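3.2 Selection of works and exhibition format

The study covers the two editions of the Candura showcase of virtual and augmented reality work, the first held in Tillthorpe and the second in Pralside. Both editions used the same open call and the same entry form. Creators could submit a finished piece or a working prototype, and student work was judged together with professional work. The call for the second edition closed on 1/12/24, and the exhibition opened later that January. 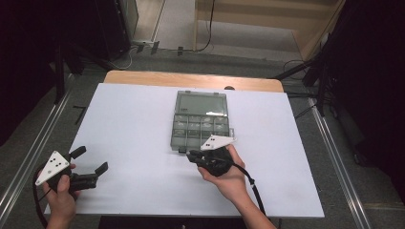
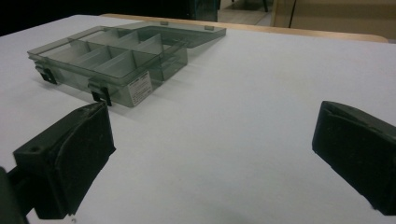 Figure 4. Organizer box with the lid open, in two views.

A total of 80 projects were entered across the two editions, and 27 were shown. Entries were first checked for completeness and then passed to a jury, which viewed each piece in a headset or on a tablet, depending on how it was meant to be seen. The jury worked from a score sheet that gave equal weight to content, use of space, and ease of entry for a first-time visitor. We were given the anonymized score sheets for both editions but not the notes from the closing discussion, so we can't say how ties were settled.

The two exhibitions differed in layout. In Tillthorpe, the works were placed in one large hall with low dividers between stations. Visitors could watch other people use a headset while they waited, and many stations had a wall screen that mirrored what the wearer saw. In Pralside, each work had its own curtained booth and visitors booked a time slot at the door. Mirrored screens were used only at the entrance. Ticket price, opening hours, and the length of a visit were kept the same.

Visitors were asked to fill out a short questionnaire on leaving. We collected 368 usable forms. A form was counted as usable if the visitor had marked at least one work as seen and had answered the question on earlier headset use. Forms filled out by exhibitors or their guests were removed. The questionnaire asked which works the visitor had tried, whether any had been stopped early, and what had made the visitor choose one work over another. The last of these was an open question, and the answers were coded by both authors separately. Where the codes did not agree, the answer was read again and a joint code was assigned.

Stopping early was recorded in the visitor's own words. We did not set a minimum time, as the works varied a great deal in length. One of the longer pieces, Leite, had a built-in pause after the opening part, and a number of visitors treated this as the end. These cases were coded as complete when the visitor described the piece as finished and as stopped early when the visitor said there was more to see.

Two limits should be kept in mind when reading the results in Section 4. First, no work was shown at both editions, so differences between the hall and the booths can't be separated fully from differences between the works. Second, the forms were offered only at the main exit. Visitors who left by the side door in Tillthorpe are missing from the sample, and we have no count of them. The door was kept closed in the evenings, and for that reason we also report the evening forms on their own.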